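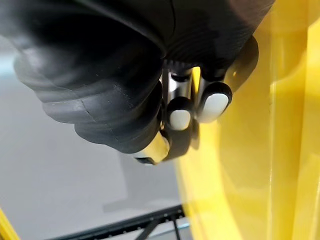
로봇 제작 경험이 없어도 공동작업장 제작 과정에 지원할 수 있습니까?

지원할 수 있습니다. 전동 드라이버와 납땜인두를 다루어 본 적이 있으면 충분하며, 프로그래밍 경력은 심사 항목에 포함되지 않습니다.

알비(Allby) 공동작업장 소형 로봇팔 제작 참가자 모집 공고

알비 공동작업장은 회원과 지역 주민이 함께 진행하는 소형 로봇팔 제작 사업 '일토(Ilto)'의 참가자를 다음과 같이 모집합니다. 관심 있는 분들의 많은 지원을 바랍니다.

1. 사업 개요

일토는 가정이나 소규모 작업실의 작업대 위에 설치하여 가벼운 물건을 집고 옮기는 로봇팔을 참가자가 직접 조립하고 조정하는 사업입니다. 완성된 설계 도면과 부품 목록, 제어 프로그램은 작업장 누리집을 통하여 공개하며, 누구나 내려받아 자택에서 같은 장치를 제작할 수 있도록 합니다.

이번 모집 기간의 주요 과제는 집게부의 개량입니다. 특히 표면이 매끄럽고 빛이 투과되는 플라스틱 용기를 안정적으로 집는 문제와, 손목에 장착한 소형 카메라의 화면만으로 손끝과 물체 사이의 거리를 판단하는 문제를 다룹니다.

2. 모집 분야

가. 기구 조립: 관절부 조립, 손가락 끝 패드의 제작 및 교체, 배선 정리
나. 전장 및 제어: 모터 구동부 점검, 비상정지 회로 구성, 동작 속도 조정
다. 시험 및 기록: 반복 집기 시험의 수행, 시험 결과의 정리, 조립 설명서 작성

한 사람이 두 분야까지 지원할 수 있습니다. 다만 시험 및 기록 분야는 다른 분야와 활동 시간이 겹치므로 단독으로 지원하여 주시기 바랍니다.

3. 지원 자격

가. 만 18세 이상으로 활동 기간 중 주 1회 이상 작업장에 출석할 수 있는 분
나. 기초적인 수공구 및 전동공구 사용 경험이 있는 분
다. 한국어로 작업 일지를 작성할 수 있는 분

알비 공동작업장 회원 여부는 선발에 영향을 주지 않습니다. 비회원이 선발되는 경우 활동 기간에 한하여 임시 출입 자격을 부여합니다. 납땜 작업이 처음인 지원자는 지원서에 그 사실을 기재하여 주시면 사전 교육을 별도로 안내합니다.

4. 활동 기간 및 장소

활동은 3월에 시작하며 기간은 12주입니다. 정규 활동 시간은 오후 7시부터 오후 9시 30분까지이고, 장소는 알비 공동작업장 2층 폰테스(Fontes)실입니다. 절삭기와 3D 프린터는 1층 공용 공간의 장비를 사용하며, 예약은 참가자 본인이 하여야 합니다.

자택에서 부품을 가공하거나 프로그램을 작성한 시간도 작업 일지를 제출하면 활동 시간으로 인정합니다. 다만 전원이 연결된 로봇팔의 구동 시험은 반드시 작업장 안에서, 지도위원이 있는 시간에 실시하여야 합니다.

5. 지원 내용

가. 공용 부품 및 소모품 제공
나. 개인 제작용 기본 부품 꾸러미 '스쿤디코(Skundico)' 1조 대여
다. 활동 기간 중 공용 장비 사용료 면제
라. 활동 확인서 발급(전체 활동의 3분의 2 이상 참여한 경우)

대여한 부품 꾸러미는 활동 종료 후 반납하는 것을 원칙으로 하되, 희망자는 실비로 구입할 수 있습니다. 본 사업은 무급 활동이며 교통비와 식비는 지급하지 않습니다.

6. 안전 수칙

참가자는 첫 활동에 앞서 안전 교육을 이수하여야 합니다. 구동 중인 로봇팔의 작업 반경 안에 손이나 얼굴을 넣어서는 안 되며, 패드 교체와 배선 작업은 전원을 차단한 뒤 실시합니다. 긴 머리는 묶고, 헐렁한 소매와 장신구는 착용하지 않습니다. 수칙을 반복하여 위반한 참가자는 활동이 중지될 수 있습니다.

7. 지원 방법 및 선발 절차

지원서는 작업장 누리집에서 내려받아 작성한 뒤 온라인 접수 창구로 제출하거나 1층 안내대에 직접 제출하시기 바랍니다. 지원서에는 다음 사항을 기재합니다.

- 성명 및 연락처
- 희망 분야
- 직접 만들거나 수리해 본 물건에 대한 간략한 설명(분야 무관)
- 참여 가능한 시간대

사진이나 도면이 있는 경우 함께 제출할 수 있으나 필수 사항은 아닙니다. 선발은 서류 검토와 20분 내외의 면담으로 진행하며, 면담은 작업장 방문 또는 화상으로 실시합니다. 결과는 모든 지원자에게 개별 통지합니다. 제출된 지원서는 선발 목적으로만 사용하고 절차가 끝난 뒤 폐기합니다.

8. 담당자 및 문의

사업 총괄은 콘수엘로 칸테로(Consuelo Cantero), 기술 지도는 섹시우퐁(Siu-fong Shek) 위원이 담당합니다. 지원 자격과 일정에 관한 문의는 총괄 담당자에게, 부품 규격과 제어 프로그램에 관한 문의는 기술 지도위원에게 하여 주시기 바랍니다. 방문 상담은 정규 활동 시간 시작 전인 오후 6시부터 가능하며, 휠체어 이용 등 출입에 필요한 지원이 있는 분은 방문 전에 안내대로 알려 주시기 바랍니다.

모집 인원이 충원되지 않은 분야는 추가 모집을 실시할 수 있으며, 추가 모집 여부는 작업장 누리집에 게시합니다.

알비 공동작업장 운영사무국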